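Last updated: 13th February

Bench notes, Tuesday
Relay work, Darndale and Rundmont

Darndale relay folded back again overnight. Output fell from 300 W to almost nothing, came back by itself, then fell again before breakfast. Reflected power alarm both times. Chun-yin had it on the log before I got in. Bikis studio was fine throughout, and the link receiver at Darndale never lost lock, so the trouble is after the transmitter.

Drove up with the dummy load, the analyzer and the box of connectors. The Tamura Road gate was iced shut and took a while. Hut dry inside, fan running, no smell of anything burnt.

First thing was to put the transmitter into the dummy load and leave it alone. Full power, steady, no alarm for the whole time I was eating lunch. Cabinet temperature normal. I'm calling the transmitter good. We already swapped the output stage last June for what looks like the same fault, and I now doubt that it needed swapping. The old one is on the shelf by the compressor, marked "suspect". Don't scrap it.

Sweep of the feeder from the hut end showed a bump at 68 meters, which puts it close to the top jumper. It moved a little when the wind got up. The line below that is clean. Saved the trace on the field laptop as darndale_feb_1, with a second one taken after I had tapped the entry panel to rule it out. They look the same.

Did not climb. I was there on my own and the ladder had ice on the north side.

Back at the shop I went through the jumpers we have. The one meant for Darndale has the wrong connector on one end. Wing-sze cut it off and fitted a new one, then we swept it on the bench and flexed it by hand while watching the trace. No movement. Wrapped it in butyl and bagged it.
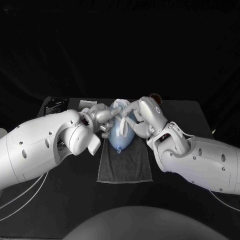 Rundmont audio level

Separate complaint, from a listener in the valley who says Rundmont is quieter than Darndale on the same program. She is right. I compared both off air on the same receiver, and Rundmont is 2 dB down on speech and about the same on music, which makes me think processor and not the link.

Wing-sze pulled the settings file from each processor and printed them. The input gain matches. The limiter drive does not, and the Rundmont unit has the older preset loaded, probably from the time it lost its battery and went back to defaults. We put the Darndale preset on the spare unit here to check that it loads cleanly. It does. It will go onto Rundmont remotely after close of program tonight, and I will listen in the car tomorrow.

If it's still low after that, check the deviation before touching anything else. Last time somebody chased this by turning up the studio feed and we had the opposite complaint from everyone else for a week.

Spares

Went through the cupboard while the battery charger was running. Low on N-type males and on the self-amalgamating tape. Two fans left for the hut cabinets, both the good kind. No spare surge arrestor for Rundmont at all, which I thought we had ordered. Chun-yin to look for the order.

The backup battery bank at Darndale has 3,000 hours on it by the counter. It held up the link receiver through my test without sagging, but the end cell is a bit lower than its neighbors. Written on the lid in marker.
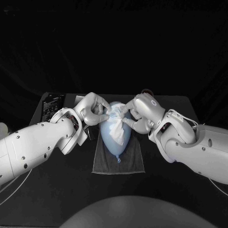
Light blue balloon on the gray towel, both hands in.

To do

- Climb at Darndale, two people, first day the ladder is clear. Change top jumper, bring the old one down whole and don't cut the weatherproofing off up there. I want to see where the water got in, if it did.
- Drop to half power before anyone goes up the lower section, off completely for the top. Chun-yin to warn the studio so they can put the notice out.
- Sweep again from the hut with the new jumper on and save it next to the other two.
- Load preset at Rundmont tonight (Wing-sze).
- Hinge on the Tamura Road gate. Grease, or a new pin.
- Return the torque wrench to the shop. It is still in my car.

Left Darndale running at half power for now. Reflected reading was low and not moving when I locked up. Coverage on the far side of the hill will be thin, and Bikis knows. If it trips again before the climb, leave it off and call me. The auto-restart has been switched off at the front panel.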